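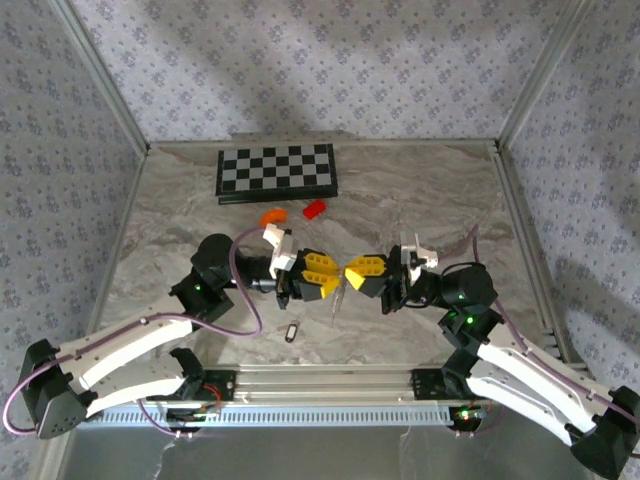

Print this page | E-mail this page

Pattern at Home, Week 9: Small Prints, Big Rooms

Welcome back, everyone. These are my notes for the wallpaper lecture, written up a bit more fully than last time as several of you said the bullet points made no sense a week later (fair enough, I looked at them again and I couldn't follow them either!). Read them alongside the sample books in the Grultside studio. The books stay in the studio, please.

Where we left off

Last week was woven pattern, where the design is built into the cloth and the loom has a big say in what you can draw. Printed paper is a much looser business. You can put nearly anything on it, and over the years people have: birds, ruins, fake stone, fake silk, fake wood, whole landscapes running around a dining room. What holds all of it together is the repeat, so I want to spend the first half on that and the second half on color, light and the awful business of corners.

The repeat

A repeat is the smallest piece of the design you need in order to make the rest of it. Copy that piece up and down and side to side and you have your wall. I find it helps to forget the flowers for a minute and just look for one thing you can recognize, say a bud with a bent stem, and then hunt for the next bud with the same bend. The path your eye takes from the first to the second tells you which kind of repeat you've got.

Straight match: the bud turns up again directly across, at the same height. Easy to hang and easy to spot. On a small print it can look a bit like graph paper if the designer hasn't worked hard to hide it.

Half-drop: the next bud over is shifted down by half the height of the repeat. Your eye gets pulled along diagonals, and the pattern seems bigger and more relaxed than it is. A lot of florals are built this way and I'd say it's the one to try first in your own work.

Random match: the design doesn't have to line up at the seams at all. Vertical stripes are the usual case, and so are a lot of textures. Decorators love these, and you waste much less paper.

There is a mathematical side to this, and it's lovely if you like that sort of thing. If you sort flat repeating patterns by their symmetries, meaning the slides, turns, mirrors and glides that leave them looking the same, you get exactly seventeen types. I won't test you on them. But do have a go at finding a mirror line in something around your house, a tiled floor or a bedspread, and then check whether it really is a mirror or whether the designer cheated with one leaf. They cheat all the time.

Sprigs, and why they stick around

A sprig is a small floral motif standing by itself on a plain ground, with no stem joining it to its neighbors. You'll also hear "ditsy" for small scattered prints, usually with the motifs pointing in several directions. Dark blue on a pale ground is about as classic as it gets, and you can find it on dress cottons, on china and on the insides of drawers.

I have a real soft spot for sprigs. My first apartment had them in the bathroom, in brown, and I hated them for a month and then missed them terribly when I moved. I think it's that they don't ask you to look at them. A large damask sits there being important, and a sprig just sort of hums along behind the furniture.

They're also practical. Small motifs hide small faults. A seam that's slightly off will hardly show, a patch can be slipped in, and there's very little waste because the repeat is short. If you've ever tried to center a huge bouquet over a fireplace and then found it sliced in half by the door, you'll see the appeal.

One warning, though. From across a big room a small print melts into a single color. Dark blue on lavender, seen from far enough away, will read as a slightly grayer lavender. So always, always look at your sample from the far side of the room before you decide. Stand in the hallway if you have to.

A short bit of history

Early European papers were printed on single sheets, and later the sheets were pasted together into lengths before printing. Each color needed its own carved wooden block. The printer inked the block, set it down, pressed, lifted and moved along, and little pins at the corners of the block left dots that helped line up the next impression. You can sometimes still find those dots on old papers if you know where to look.

In England there was a tax on printed paper from 1712 until 1836, and it did what taxes do, in that people found ways around it. One was to hang plain paper and then stencil the pattern on by hand once it was up.

Continuous rolls and roller printing arrived in the nineteenth century and prices came down fast. Suddenly a papered room was something a fairly ordinary family could think about. The designs changed too, as a cylinder limits how tall the repeat can be, and you can watch small, busy patterns spread through the cheaper end of the market.

And yes, the green. Some of you asked after the color lecture. Certain bright greens of the period were made with arsenic, and they did get used on wallpaper. Doctors and newspapers argued about it for years. Please don't go peeling old green paper off a wall with your bare hands to bring me a sample. I mean it.

Light on the wall

Paper never looks the way it does in the book. In the book it's flat under your desk lamp, and on the wall it's upright with light raking over it from a window, so one wall goes warm and bright while its neighbor sits in shade and could pass for a different paper altogether. Pale purples are terrible for this. They go pink in the evening and gray on a cloudy morning, and under some bulbs they turn a color I can only call dishwater.

What I do is pin up the biggest sample I can get, one piece on each side of a corner, and leave both there for 4 days. Then I write down what I think of it at breakfast and what I think of it after dark. If the two notes don't seem to be about the same paper, I look again at the ground color before I blame the print.

Shadows matter too. A soft shadow falling across a small print can look like a stain, and against a strong print you may not see it at all.

Corners

No corner is square. Say it with me. If you hang paper straight around an inside corner in one piece it will pucker or drift, and by the end of the next wall your flowers are heading downhill. So you cut the length so that only a narrow strip turns the corner, then start fresh on the next wall with a new plumb line, overlapping a little. You lose a sliver of the pattern. With a sprig you'd need to go looking for it, and with a stripe you'll see it every day of your life.

Some people cover the join with a trim, and it can be wood, metal, cord or a paper border. I used to be snobby about trims and I've come around. A plain metal strip next to a fussy floral can look very smart, a bit like a good frame on a grandmotherly picture.

Mixing patterns

The usual advice is to vary the scale, and it's decent advice. A tiny floral next to another tiny floral will fight, and a tiny floral next to something broad and cloudy, like a marbled surface, will usually get along. Checks are the great peacemakers. I've never met a floral that couldn't live with a check of some sort, as long as the check is clearly bigger or clearly smaller than the flowers – if they're the same size everything starts to jump.

If you want to see this done well, go through the Trulby book in the studio, the one with the torn spine. The Ela range at the back is all small prints on colored grounds, and the Benítez papers are the broad, washy ones. Lay one over the other and squint. There are some 40 sheets in each, so leave yourself time.

For next class

Draw one motif, no bigger than your thumb. Set it out once as a straight match and once as a half-drop, on two separate sheets, and fill both sheets right to the edge (please don't stop when you get bored, the boring part is where you find the gaps and accidental stripes).

Pin both up at home and take a look from across the room. Bring the sheets along with a couple of lines on what went wrong. Something will have. In mine there was a diagonal so strong it looked like a tire track, and it took me a whole evening to work out that one leaf was causing it.

Tracing paper is in the second drawer, and the good scissors are for paper only.

Notes updated April 12, 2021

9 comments | Share this page

Contact the studio | Copyright Grultside Pattern Studio | Back to top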